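Ritley Workshop Notes
This site uses cookies to remember your settings. Accept | Manage

Clamping work to a bench without marking it
2024-03-31 – Elli Honkanen

Most clamping faults come from too much pressure in too small an area. A hand clamp needs enough force to stop the work sliding and no more. If the jaw leaves a dent in softwood, fit a pad or move to a wider jaw.

Check the bench edge first. A lip or rounded front edge lets the lower jaw creep outwards as the load changes. Glue a flat strip to the underside, set back 36 mm from the front, and the jaw has a square face to bear on.

Place two clamps as far apart as the job allows. One clamp acts as a pivot, and any sideways push will turn the board around it. On a board 730 mm long, two clamps near opposite corners hold better than two side by side. Tighten each one halfway, check the position against a pencil line, then finish both. 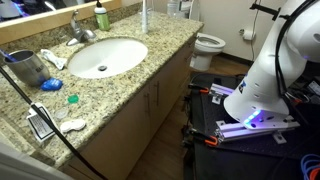
Pads wear faster than the rest of the clamp. Wash them in warm water with a drop of washing-up liquid and let them dry fully before use. Hardened pads slip on varnish and should be replaced. Scraps of cork or old inner tube will do for a while – fix them with double-sided tape so they can be peeled off later.

Glue on the bar stops the sliding jaw from gripping. Scrape it off with a plastic blade and wipe the bar dry. Do not oil it. Screw threads may be given a little candle wax, worked in by running the handle up and down a few times.

Hang clamps with the jaws open. Springs left squeezed for months lose force, and pads pressed together tend to stick. A rail 44 mm deep, screwed into the wall studs, will take a full row of the small sizes.

Contact | © Ritley Workshop Notes | Back to top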